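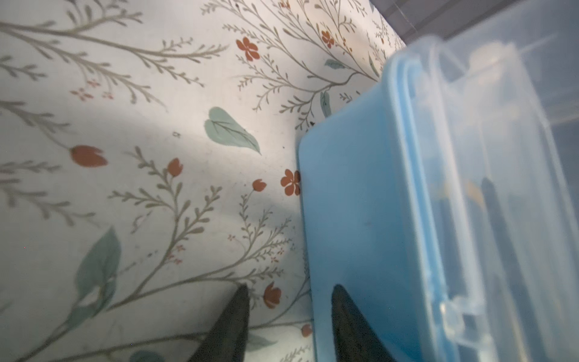
Caixa transparente com tampa azul-clara e patilha de fecho, sobre o forro florido.

Arrumar uma bancada pequena sem comprar um armário

Desconfio de quase tudo o que se vende como "sistema de organização". Já gastei 50 euros num conjunto da Dimari que hoje guarda pó. O método que se segue usa coisas banais e leva uma tarde, se não se puser a reler manuais pelo meio.

Comece por tirar tudo de cima da mesa. Depois estenda um forro lavável; o nosso tem folhas e flores miúdas, o que disfarça as manchas e também, infelizmente, os parafusos pequenos.

Os cestos de rede vão para a parede. O branco, menos fundo, engancha-se numa barra horizontal. O preto, de quadrícula, prende-se com abraçadeiras de plástico, bem apertadas. Serve para peças planas e para o que se guarda de pé. Dizem que a rede deixa ver tudo. Deixa ver que há alguma coisa lá dentro — saber o quê já é outra conversa.

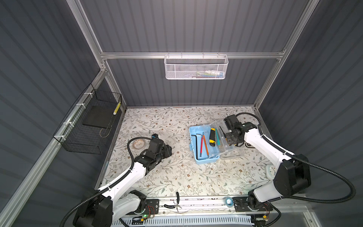

Posso usar ganchos adesivos em vez de abraçadeiras?
Só para coisas leves. Os que experimentei em outubro aguentaram 7 dias com um cesto de 200 gramas, e a embalagem prometia bem mais.

Passe então às ferramentas de mão. Separe as que usa todas as semanas e seja severo: o Edvin Viklund, que me ensinou metade disto, chegou a ter 20 chaves sextavadas e usava duas. As restantes vão para uma caixa com tampa, fora da mesa. 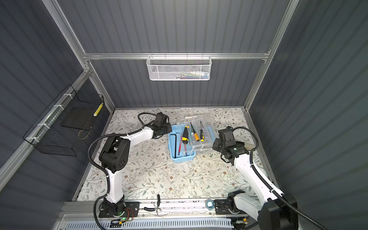 As divisórias só compensam para peças do mesmo tamanho. Para ferramentas compridas prefiro um tabuleiro aberto, onde a mão entra sem pensar. Etiquetas, dispenso. A Myrto Ververidis jura por elas, mas as dela estão quase todas trocadas.

No fim, sacuda o forro e passe um pano húmido. Se ao fim de um mês houver um cesto em que não mexeu, tire-o da parede.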